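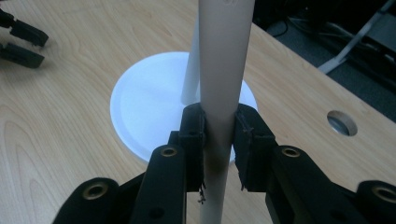
Clota Introduces Countertop Stand for Hanging Kitchen Tools

GIRPORT, 2019-09-01 — Clota, the housewares division of Bilier, today announced a tabletop stand that keeps mugs and cooking tools within reach and out of crowded drawers. The stand goes on sale this month at 13 Amini stores and by mail order.

The product is a white mug tree with a wide, round base and a thin upright pole. Short curved arms spread out from a hub near the top, each turning upward at the tip so that a cup handle or the loop of a utensil stays in place.
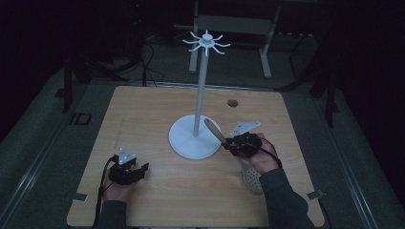
Clota began work on the stand in April, after a survey of 3,530 Amini customers on how they store items they use every day. Many respondents reported that skimmers, ladles and spatulas were the hardest tools to put away neatly, and that they often lay loose on the counter during cooking. The raised arms are intended to keep longer tools clear of the work surface.

The base has a slightly raised rim and may be wiped with a damp cloth. The company recommends placing the stand on a flat, level table and hanging heavier tools on opposite sides of the pole.

The stand carries a five-year warranty. Unused stands may be returned to any Amini store within 30 days of purchase.

Bilier is based in Girport and supplies kitchen and dining goods to retailers across the region.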